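Gripper Project FAQ

I get the same questions every time somebody wanders past our end of the shop, so I finally wrote the answers down. I'm Dayana Robles, I've been on this thing since the first 3D print, and if I got anything wrong Uriel will correct me (loudly, and probably in the comments).

What are you folks building?

Short version: we want a two-armed robot that can fold clothes. The project is called Clokero. It was the name of a folder on Macario's laptop, and we never came up with anything better. Right now most of our time goes into the hand-held grippers, which a person carries and works, one per hand, to pinch cloth and move it around. We record the motion and use it later to train the arms.

Why laundry? Why not something easier?

Well, we tried easier! We started with blocks in a bin and got bored in a month. Cloth is horrible in a really fun way. It sags, it bunches up, one corner goes missing under another, and two shirts off the same rack will land differently every time. Also I have two kids and a personal interest in this working someday.

What does a practice run look like?

You hold a gripper in each hand, grab the two top corners, pull the top edge taut and let the rest hang down. Then you lower it onto the cloth on the floor and start folding. We like dark clothes over a pale cloth, as the edges are so much easier to find when you go back through the recordings. 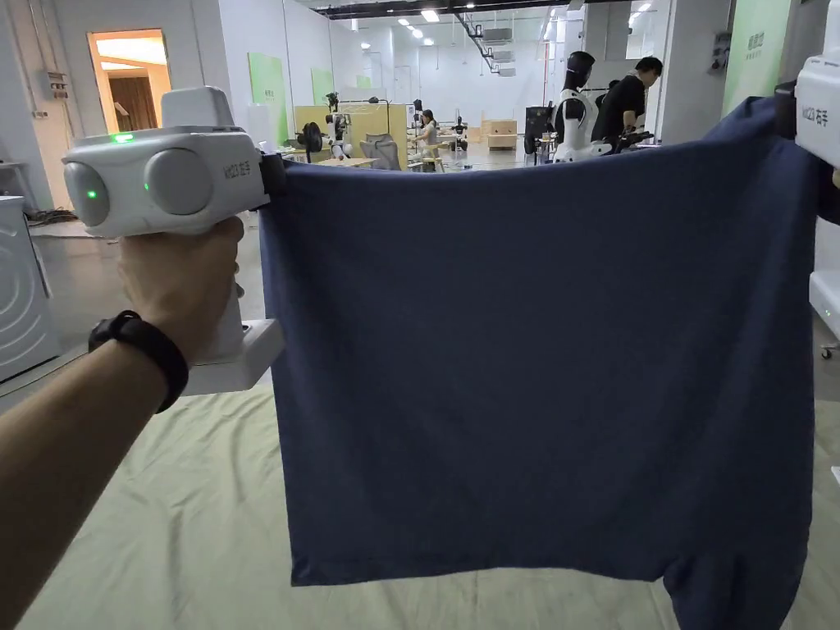 Renon Makers, Home Robotics Group

The corner pinch is where beginners struggle. Everybody squeezes too early and gets a fat wad of fabric in the jaw, and then the fold comes out crooked. Go in slow, close on just the tip, lift a little and check. Estrella Contreras can do a sweatshirt faster with grippers than I can with my bare hands, and I've stopped racing her.

How many folds have you recorded?

246 that we'd keep. The goal is 2000 before we retrain, so yes, we have a way to go. A lot of early ones got tossed when we changed the jaw pads in May and the old grip didn't match the new one anymore.

What do the green lights mean?

On our setup, green means go ahead and start. If you don't see green on both grippers, put them down and holler for one of us. Please don't start pushing buttons! I have lost an entire evening to somebody pushing buttons.

Can I try it?

Please do! Come by after 6 p.m., when the main area quiets down. A first session is 20 folds, and your forearms will let you know about it the next morning. Take off rings and watches, roll up your sleeves, and wear shoes you can slip off, because nobody steps on the cream cloth in shoes. That's Montserrat's rule and she enforces it.

Do I need to know how to code?

Nope. I didn't when I joined. We need people who can fold, people who can sort recordings, and people who don't mind sanding printed parts. If you do write code, talk to Uriel Bañuelos about the labeling tool, which is slow and crashes on long clips.

What kind of clothes can I bring?

T-shirts, sweatshirts, pants, pillowcases. Nothing with sequins (the jaw pads hate them), and nothing you'd be sad to see snagged. We've got nine garments in the regular rotation and could really use some kids' sizes.

Could I build one of these at home?

The arms are a big job, but a simple gripper is a fine weekend build if you have a printer and a little patience. Print the jaws first and test them on a dish towel before you bother with a housing. My first pair had a lovely handle and couldn't hold a sock.

When will it fold my laundry?

Ask me again at 2000.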